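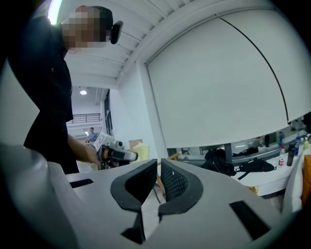 来年度の機材予算の件で、先に私の考えを書きます。ハンドグリッパーは、二組目を買う方向でよいと思います。ただし、二組を同時に注文することには反対です。指の内側の黒いパッドは細かい網目があり、消耗品として考えるべきですが、前回の見積もりには本体の値段しか入っていませんでした。机の上にボトルやかばんを並べる作業を続けるなら、パッドの交換用を最初から予算に入れたいです。

前のメールから引用します。

> Skodoの見積もりは本体のみで、送料は別です。
> Fletardのほうは納期が長いですが、パッドが300組まとめて
> 注文できるそうです。単価は下がります。
> 頭につける装置は今のものを使い続ける予定です。
> 二月までに発注先を決めたいのですが、皆様のご意見を
> お願いいたします。

300組は、私たちには多すぎるのではないでしょうか。Furkvilleの部屋では、先月の交換は17組でした。同じ使い方が続くとすると、一年分は300組より少ないですし、ゴムの部品は長く置くと硬くなる心配もあります。保管の場所も決まっていません。

私の案は次のとおりです。

本体はSkodoに注文する。ただし最初は一組だけにして、二か月使ってから次を決める。
パッドはFletardに少量で見積もりを頼む。500組以上でないと値引きしない、という条件なら、Trindadeのチームと共同で購入できるか聞いてみる。
頭につける装置は買い替えない。ただ、ストラップの予備は必要だと思います。

それから、机についても一つお願いがあります。今の部屋は二人で同時に作業すると、段ボール箱や私物を置く場所が足りなくなります。小さい棚を一つ、同じ予算の中に入れることはできますか。機材費ではなく備品費になるかもしれませんが、その区別が私にはよく分かりません。詳しい方に教えていただきたいです。

Skodoの見積書には有効期限がありますので、確認が必要です。私の手元にあるのは古い版で、期限の欄が空白です。新しい版をお持ちの方は、このリストに送ってください。

送料と税金を入れた合計の表は、Fletardから返事が来たあとで作ります。日本語におかしいところがありましたら、すみません。よろしくお願いいたします。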